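Gorard cell

The Gorard cell is a two-armed tabletop robot workcell used at Pliredico for handling and sorting trials with drinks cans. It was designed by Endang Ong and is looked after by Quentin Brunet. A second cell to the same plan, named Dizon, is kept for spares.

Setting up

The cell has a flat black tabletop in a metal frame, with a wooden board along each side. The arms are mounted opposite each other, and a low wooden platform near one edge gives the cans a second height. After any move the frame is levelled first, then the arms are homed one at a time. Cans are set out both on the platform and on the tabletop before a run.

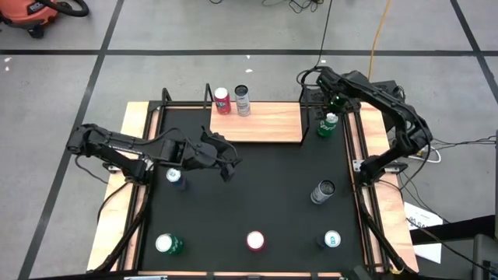 Calibration is done with the Zakik program, which sends each gripper to five marked points. An error of up to 5 mm is accepted — anything larger means the mount bolts are checked and the routine repeated.

Maintenance

The servos and wiring on the arms are exposed, so both are inspected after every 100 runs. Chafed cable is replaced, not taped. Gripper fingers are changed in pairs. A full strip-down of one arm takes 11 hours, most of it spent on the wiring, and is normally started on a Tuesday.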